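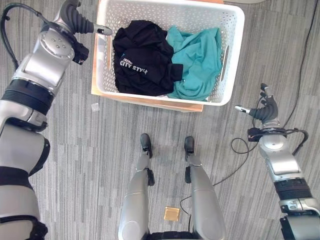
Head camera view at the start pose: basket on its board, both hands waiting either side.

Stopping the grasp planner from picking holes

Our basket is white plastic and perforated all over, so the depth filter treats each little hole as an invitation. Left on default settings, Gomeo will happily propose a two-handed grasp on nothing. These steps fix that. You need Gomeo installed and a recorded depth log to replay.

1. Mask the robot first. Arms, legs and feet all show up in the head view, and an unmasked foot scores very well as a graspable object. Load the joint states, turn on self_filter and set the padding to 2 cm. Cables aren't in the robot model, so draw those in by hand. Sorry.

2. Fit the basket as a box. Open the replay and run fit_box with fill_holes on. Check that the fit stops at the bottom of the basket and hasn't swallowed the wooden board underneath. If it has, raise the floor plane until the two separate.

3. Put the handle back. Filling holes also fills the handle slot, the one hole you wanted. Set min_slot_length to 4 cm, which keeps the slot and ignores the dots.

4. Ignore the washing. Dark cloth comes back as patchy depth, and the planner likes to fill the gaps with optimism. Tag everything inside the box as soft, and it will leave the clothes out of the lift plan.

5. Replay before you run. Nahuel Jara's test log has 964 depth images. Scrub through it and watch the two grasp markers. They should sit still on the basket walls. If one wanders off across the striped carpet, go back to step 1 and check the padding.

Settings last changed October 25, 2019. Maribel Londoño keeps the older September file, should you miss the foot grasps.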